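Donnerstag, 29. November 2018

Um halb sieben auf, Außentemperatur knapp über null. Küche seit gestern Abend leergeräumt, Kaffee also im Flur, Wasserkocher auf dem Schuhschrank.

Heute stand die Arbeitsplatte an. Reihenfolge wie am Sonntag notiert: entfetten, auswaschen, trocknen lassen, imprägnieren. Mit dem Entfetten hatte ich gestern nach dem Abendessen begonnen und um zehn abgebrochen, weil das Licht der Deckenlampe nicht ausreicht, um Schlieren von Adern zu unterscheiden. Bei Tageslicht geht es besser, ganz gut geht es erst mit der Handlampe, flach über die Fläche gehalten.

Vormittags den Streifen zwischen Spüle und Fensterbank bearbeitet. Alkalischer Reiniger, auf einen Liter Wasser 90 ml, Einwirkzeit nach Etikett. Mit weißem Pad in Bahnen, danach zweimal klares Wasser, abgezogen, mit Baumwolltuch nachgewischt. Die Kalkränder um den Hahn sind nicht weg. Säure kommt nicht in Frage, solange ich nicht weiß, was für ein Stein das ist. Der Vorbesitzer hatte „Granit“ in die Übergabeliste geschrieben, Radosław hält das für falsch und tippt auf einen dichten Kalkstein oder einen Marmor. Tropfentest mit verdünnter Essigessenz an der Unterseite, hinten am Ausschnitt für den Herd: schwaches Aufschäumen. Damit ist die Liste in diesem Punkt widerlegt. Zitronen und Essig bleiben künftig auf dem Brett.

Um elf kam Tadeusz Sadowski wegen der Fuge. Das alte Silikon hinter der Spüle war auf halber Länge lose, er hat es in einem Stück herausgezogen und mir gezeigt, dass darunter nie grundiert worden ist. Neu verfugen erst nach der Imprägnierung, und zwar mit Natursteinsilikon, weil das übliche am Rand Fett in den Stein abgibt. Das hatte ich nicht gewusst und falsches gekauft. Die Kartusche liegt jetzt im Bad, wo sie hingehört. Tadeusz wollte für den Besuch kein Geld, hat aber zwei Teller Suppe gegessen.

Imprägnierung von Sillard, lösemittelhaltig, Ein-Liter-Dose. Verbrauch laut Datenblatt bei dichtem Stein gering, ich rechne mit etwa 200 ml für die ganze Platte. Der Rest reicht für die Fensterbänke. Probefläche neben dem Herd um eins angelegt, nach zehn Minuten Überstand abgenommen. Keine bleibende Dunkelfärbung bei der Kontrolle um vier, Wassertropfen bleibt stehen.

Mittags Anruf von Styliani Drakos. Sie will im Mai mit ihrer eigenen Küche anfangen und fragte, ob ich wieder Stein nehmen würde. Antwort: ja, aber mit matter Oberfläche. Eine polierte Platte verlangt nach jedem Wischen ein trockenes Tuch, und Ätzflecken sieht man im Gegenlicht sofort. Den Kostenvoranschlag von Bhatia hat sie mir vorgelesen, der Zuschnitt für den Spülenausschnitt ist darin doppelt aufgeführt. Soll sie reklamieren.

Nachmittags der zweite Durchgang, diesmal nur die Adern.

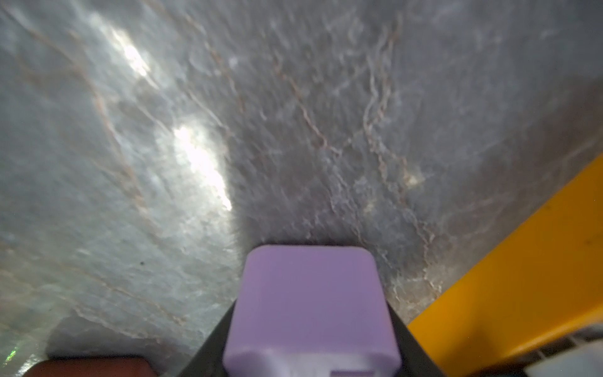
Die Adern machen mir mehr Arbeit als die Fläche. Beim Polierschleifen bleibt weicheres Material gern etwas zurück, und in den feinen Vertiefungen hält sich Fett. Also weiche Bürste, längs der Zeichnung, kurze Striche, sofort absaugen. Die rostbraunen hatte ich anfangs für Flecken von einer Dose oder Pfanne gehalten, aber eine Verschmutzung läuft nicht so gezackt quer durch den Stein und verzweigt sich auch nicht. Vermutlich Eisen – da hilft kein Reiniger, und es soll auch keiner helfen. Die weißlichen wirken leicht erhaben; mit dem Fingernagel quer darüber spüre ich kaum etwas. Den kleinen schwarzen Punkt im helleren Grau habe ich mit der Bürste zweimal behandelt, ohne Ergebnis. Er wird auf dem Plan der Platte eingetragen und bleibt.

Feuchte in der Küche am Abend noch zu hoch, Fenster zweimal zehn Minuten auf. Die Platte soll vor dem Auftrag mindestens einen Tag trocknen, also frühestens morgen Abend, besser Samstag früh. Bis dahin nichts abstellen, auch keine Tassen.

Noch zu besorgen: Natursteinsilikon grau, Grundierung, Nitrilhandschuhe Größe 9, zwei fusselfreie Tücher. Remigiusz Adamczyk fragen, ob er die Absaugung bis Montag entbehren kann.

Abendessen kalt. Um elf ins Bett.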